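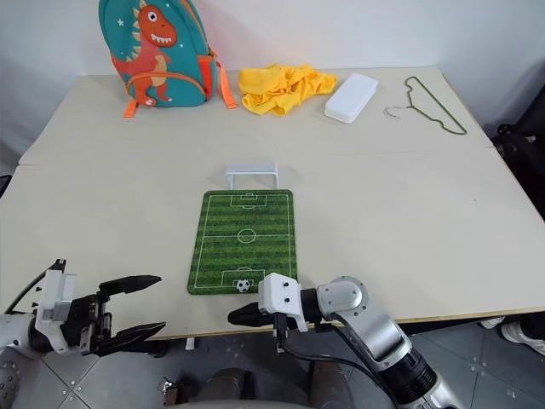

Section 8. Setting up the Hotgate scorer for a volleyball match

Do this before warm-up, not during. Needs the Jera tablet, charged, and the bench cable.

1. Switch on. Wait for the green light to stop blinking.
2. Enter hall code 1281. Press OK twice.
3. Pick Match, then Indoor, then Best of five.
4. Type in both squads. Shirt number first, then surname. Libero gets an L after the number.
5. Set who serves first. Check with the referee, dont guess.
6. Press Lock line-up.

Note: once locked you can still do subs but not shirt numbers. Wrong number? Menu, Unlock, code 46, fix it, lock again.

Caution: don't pull the bench cable while a set is running. Score stays, kill and dig counts for that set go.

Logging stats

7. Tap the player, then the action. Kill, dig, ace, block, error.
8. Mistake: hold Undo. Goes back 36 taps, no further.
9. End of set, press Save set and wait for teh beep. Then swap ends on screen.

Note: Pestero displays show the score only. For player stats you need the Dhillon board, input 2.

Updated April. Screen still frozen after a restart, ask Leokadia Borkowska at the league desk.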